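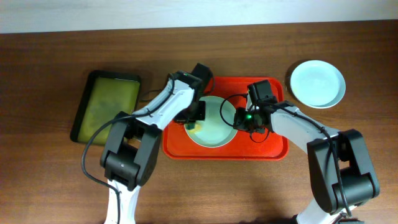

塩の値段

ドラルベルグの岩塩を舐めると死んだ人の声が聞こえる、と義母は言った。市で2,000も払ったらしい。私は信じなかった。塩は塩である。

売ったのはアスコムから来た行商で、3,838段の石段を下りた底で掘るのだと説明したそうだ。誰が段を数えたのか、と私は訊いた。義母は答えず、小皿に塩を盛って窓際に置いた。

夜の九時を過ぎて、義母は一粒を舌にのせ、目を閉じた。柱時計が鳴り、隣の犬が吠えた。

「聞こえた」
「何て」
「味噌が薄いって」

義父は43年間、毎朝そう言っていた。塩に教わるまでもない台詞だ。覚えていることを、覚えている通りに思い出しただけだろう。そう言いかけて、私は茶を飲んだ。

翌朝の味噌汁は濃かった。飲めたものではない。義母は平気な顔で二杯目をよそった。
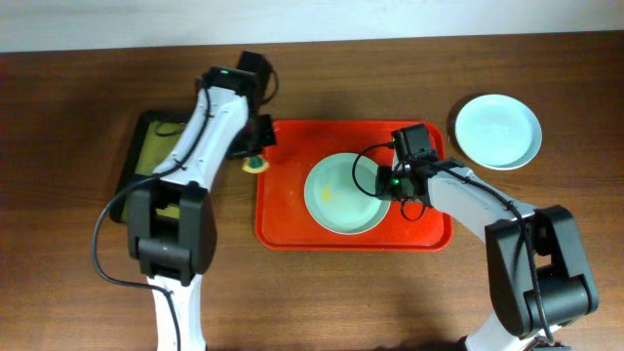 赤い盆のある卓

六月に入って湿気がひどくなり、塩は壺の中で固まった。義母は匙の柄で叩きながら、最近は向こうも無口でね、とこぼした。効き目が切れたのなら行商に文句を言えばいい。私がそう勧めると、あの人はもう来ないよ、と言う。ほら見ろ、と思った。逃げたのだ。

義母が昼寝をしている間に、私は欠片を舐めてみた。確かめるためである。辛い。少し苦い。台所の塩と並べて舐め比べても、苦みのほかに違いはなかった。

流しで口をすすいでいると、背中で誰かが、ほとんど息だけの声で私の幼い頃の呼び名を言った。振り向いたが、襖は閉まっていて、義母の寝息がした。

風だと思う。あの日、窓を開けていたかどうかは覚えていない。壺の蓋は私が閉めた。

最近の掲載作
・ブーンチュー行きの夜行
・トゥルネント橋の番人
・二十枚の切符
・傘を返しに

コメント
「味噌が薄いって」で笑いました。うちの父も同じです。

結局、塩は本物なんですか？ はっきりしない終わり方は苦手です。

呼び名を書かないのがいい。ただ、行商はもう一度出てほしかった。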